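4 升级时配置文件怎么合并

前一节讲完了依赖求解，这一节轮到我自己最头疼的部分：用户改过的配置文件，碰上软件包带来的新版本，该听谁的。装过几年发行版的人应该都见过那个提示，升级到一半终端停住，问你要保留当前版本还是安装维护者的版本，还附赠一个“显示差异”的选项。我第一次认真读那个差异是在一个星期一的凌晨，读了半屏就按了回车（默认是保留），然后花了一上午找为什么邮件发不出去。所以本节的写法会带一点私人恩怨，请多包涵。

我们的实验都在 Beltport 上做。Beltport 是滚动更新和定期快照混着来的发行版，包管理器叫 Remik，两边的代码我都提交过，说我完全中立没人信。Remik 原来的策略很朴素：安装时给每个登记过的配置文件记一个校验和，升级时拿三样东西比，即旧包里的原文、磁盘上的现文、新包里的新文。现文和原文一致就直接换成新文；新文和原文一致就什么都不动；三样都不一样，就停下来问人。这个逻辑没有错，错在第三种情况比大家以为的常见得多，而且停下来问人的时候，那个人通常在吃午饭。

4.1 为什么校验和不够用

校验和只能告诉你“变了”，没法告诉你“变了什么”。用户在文件末尾多敲了一个空行，校验和变了；维护者把注释里的一个错别字改掉，校验和也变了。两个都无害的改动撞在一起，Remik 就会一本正经地报冲突。我在邮件列表里翻到过一串很长的讨论，起因是某个包把注释的缩进从制表符换成了空格，结果一大批人升级时都被问了一遍，有人甚至以为自己的机器被入侵了。

还有一类更隐蔽：文件是程序自己改写的。有些服务启动时会把默认值写回配置文件，顺手把键重新排个序。用户什么都没做，磁盘上的现文却已经面目全非。严格说这是上游的毛病，配置和状态本来就该分开放，可我们做发行版的没法等上游把道理想通再发更新。

顺带一提，把配置拆成目录（也就是主文件不动、用户往旁边的子目录里放片段）能绕开大部分问题，我非常赞成！凡是上游支持的，Beltport 这边都尽量打开。只是老软件里不支持的还很多，打补丁进去又要年年跟着上游挪行号，维护者看见我就绕道走。下面讨论的都是没法拆目录的那些文件。

4.2 三方合并，以及它在哪里会翻车

既然手上有原文、现文、新文，最自然的想法就是做三方合并，和版本控制系统里那套一样。要做这件事，得先把旧包里的原文留下来，光有校验和不行。Remik 现在会在安装时把登记过的配置文件原样存一份到自己的数据目录里，压缩之后很小，我原本担心有人抱怨占空间，到现在也没等到。

按行合并能处理掉很大一部分冲突，麻烦在剩下的那些里有一部分看上去合并成功了。举个例子，用户在文件中间加了一行监听端口，维护者在文件末尾新增了一个默认的监听端口，两处改动离得很远，按行合并毫无怨言，合出来的文件里同一个键出现了两次。有的程序取第一个，有的取最后一个，有的直接拒绝启动。三种行为我都遇到过，最讨厌的是第二种，因为服务起来了，只是端口不对，防火墙还不放行，你会先怀疑网络，再怀疑自己。

Konrad Bühler 读初稿时问过一句：那为什么不索性把配置文件都当成结构化数据来解析？问得好，我也这么想过，还真写了一个月。结论是能解析的就解析，不能解析的别硬来。带节的键值文件、常见的几种标记格式都有现成的语法，解析之后按键合并，重复键当场就能发现。但是有一批配置文件其实是脚本，里面有条件判断、有循环，还有人在里面调用外部命令取主机名。给这种文件写解析器等于给一门语言写解释器，我写到第二周就开始做噩梦。

所以最后的方案是分层的。维护者可以在包的元数据里给每个配置文件声明一个格式；声明了，Remik 就用对应的合并器按键合并；没声明，就退回按行合并，并且合并后必须通过包里附带的自检命令（很多服务自带检查配置语法的选项，拿来用就行）；连自检命令都没有的，老老实实停下来问人。注意最后这一层我们没有取消，我不相信有谁能把它取消掉。

图 4 圆木桌上敞开的台式烤箱与两把手持夹爪
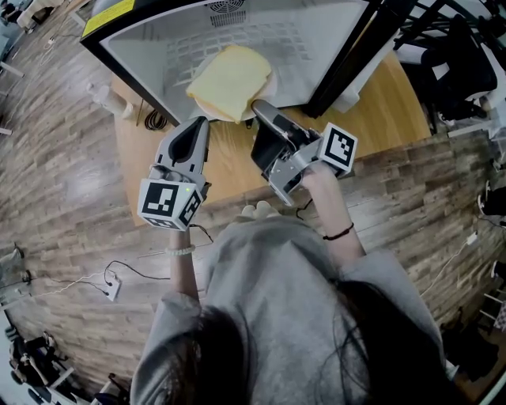 4.3 实验设置

测试机是七台虚拟机，装的都是 Beltport 的同一个快照，但各自跑不同的角色：网页服务、邮件、桌面、数据库之类，具体分配见附录。我把平时用的几台机器的配置脱敏之后搬了上去，其中有些改动的年头比我在这个组的年头还长，注释里写着“临时改一下”，一看就是永久的。

升级包从 Kwofie 取。Kwofie 是我们的构建和镜像服务器，它有一个很方便的功能，可以把某个时间点的仓库状态冻住，于是同一轮升级可以反复跑，每次见到的包都一样。没有这个功能的话，滚动发行版上的实验基本没法重复，你上午测完，下午仓库就变了，两组数据放在一起比没有意义。冻结之后的仓库里有大约3000个软件包，只有一部分带登记过的配置文件，没带的那些不参与本节的统计。

每一轮的步骤很枯燥：恢复快照，切到冻结仓库，用旧版 Remik 升一遍，记录所有提示；再恢复，换新版 Remik 升一遍，再记录。提示一律由脚本回答“保留当前版本”，这样至少两边的回答是一致的。升级结束后重启，跑一遍各角色的冒烟测试。所谓冒烟测试也就是发一封信、取一个网页、查一张表，写得很土，够用。

有个坑要提醒想复现的人：快照恢复之后系统时钟会跳，Remik 旧版本在时钟倒退的时候会拒绝信任仓库签名，报的错误信息却是网络超时。我查了整整一个下午的网络。新版已经把这条信息改掉了，旧版我们没有动它，毕竟它是对照组，改了就不干净了。恢复快照之后等时钟同步完再开始，脚本里有一行就是干这个的，请不要觉得多余把它删掉。

4.4 结果

旧版 Remik 在全部测试机上一共停下来问了147次，同样的升级换成新版，停下来36次。这个差距比我预想的大，我预想的是能少一半就请大家喝咖啡（后来确实请了）。

消失的那些提示里，最大的一块是注释和空白的改动，这部分没什么技术含量，合并器在比较之前先把它们归一化就行。当然写回磁盘时用户的注释要原样保留，这一点我很坚持。配置文件里的注释往往是一台机器唯一的文档，有人把整段排查过程都写在里面，升级一次就给抹掉，换我我也要骂人。第二大块是键的重新排序，也就是前面说的程序自己改写文件的那种。按键合并之后顺序不再重要，冲突自然就没了。

留下来的提示我逐条看过。多数确实应该问人：用户把某个加密选项调松了，维护者出于安全考虑把默认值调严了，键相同，值不同，理由也不同，哪边都不能替对方做主。还有一些是脚本型的配置，没有自检命令，按规则停下。剩下零星几条算是我们的缺陷，合并器遇到续行符时把一个键拆成了两半，好在拆完语法检查没过，于是退回去问人了。这个缺陷在写本文的时候已经修好，表里的数字用的是修之前的版本，我没有重跑。

冒烟测试方面，新版的每一轮都通过了。旧版有一轮没过，是邮件那台机器，原因和我本节开头那个凌晨一模一样：保留了旧配置，而新版程序已经不认识其中一个键。我看到日志的时候笑出了声。不过这个结果也别看得太重，测试机的数目就摆在那里，角色也是我挑的，偏向我熟悉的服务。桌面那台几乎没出什么事，可能只是因为我不怎么改桌面的配置。
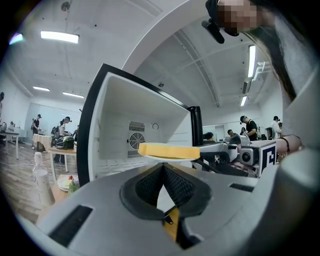

4.5 几个没想清楚的问题

第一个问题是信任。按键合并之后，用户看到的提示少了，可是自己的配置文件被悄悄改动的次数多了。旧版虽然烦，好歹每次动你改过的文件之前都打个招呼。我们现在的做法是升级结束时打印一份摘要，列出哪些文件被合并过，同时在旁边留一份合并前的备份。问题是摘要夹在一大堆输出里，有多少人会看？我自己都未必看。有人建议发邮件给管理员，可如果刚好是邮件配置合坏了呢……这个我真的没有好答案。

第二个问题是声明格式的活谁来干。合并器再聪明，也得有人在元数据里写上这个文件是什么格式、自检命令是什么。对单个包来说就是一两行的事，对整个仓库来说就是一场漫长的劝说。我试过让 Kwofie 在构建时自动猜格式，按扩展名和内容特征来猜，猜出来的结果只给维护者当建议，绝不自动写入。效果还行，猜错的主要集中在那些扩展名写着一种格式、内容其实是另一种格式的文件上，上游诸君请自重。

第三个是跨版本跳跃。滚动用户天天升级，每次的差异很小，合并器很轻松。快照用户一跳就是好几个版本，中间有的键改过名、改过含义、又改回来过。只看两端的文件，你看不出中间那段历史。一种办法是让包自带迁移规则，像数据库的模式迁移那样一级一级往上走；Remik 目前支持声明键的改名，含义的变化还不支持。键名没变、单位从秒变成毫秒这种事，工具层面是发现不了的，只能靠维护者在更新说明里写清楚，再祈祷有人读。

还有一个小问题，严格说不归本节管：降级。升级合并过的文件，降级时该怎么办？现在是直接把备份拿回来，如果用户在合并之后又改过，就停下来问。逻辑上说得通，体验上很糟，因为会去降级的人多半已经在着急了。五月的那次组内讨论里大家对这个争得很厉害，最后没有结论，先按最保守的来。

4.6 和其他做法的比较

不可变系统那一派会说，把整个系统镜像化，配置单独放一层，叠加上去，冲突就没了。我用过一阵子，确实清爽，不过叠加层里的旧配置照样会和新程序对不上，只是提示消失了，问题往后挪到了服务启动那一刻。对于集中管理的一大批机器，他们有测试流程兜底，挪一挪无所谓；对于放在家里书架上、半年才想起来升一次的小服务器，我还是希望在升级的时候就被叫住。

另一派是声明式配置，所有配置文件都由一份总的描述生成，谁也不许手改。这条路在理论上最干净，我很佩服能坚持下来的人。我坚持了大概一个周末，然后手改了一个文件，“临时改一下”。Beltport 的用户里像我这样的应该不少，Remik 得照顾这种人。真要在两派之间搭桥也不难，按键合并器本身就能输出一份“用户相对默认值改了哪些键”的清单，拿去喂给声明式工具当起点正合适。这个导出功能已经在开发分支里了，目前只支持带节的键值文件，输出格式还会变，写脚本依赖它的人请先等等。

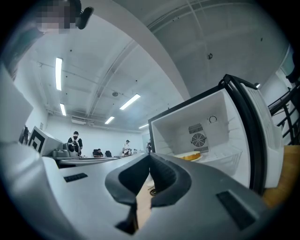 Rarnell 研究所 系统软件与发行版维护组

合并器的源代码和测试脚本随 Remik 的开发分支一起发布，快照的角色分配、脱敏规则以及每条提示的原始记录放在附录里。脱敏是我手工做的，如果你在里面发现了疑似真实的主机名，请私下告诉我，别发到邮件列表上。

想在自己机器上试的话，先用模拟模式跑一遍，它会把打算做的合并全部列出来但不写盘。看着没问题再正式升级，备份文件先别急着清理，等服务重启过、日志翻过了再说。遇到合并器处理不了的格式，最有用的反馈是原文、现文、新文三份文件一起附上，只贴一段报错我基本上猜不出来。续行符相关的报告暂时不用再提了，收到的已经够多了，谢谢大家！

下一节讨论服务重启的时机，会用到这里定义的自检命令。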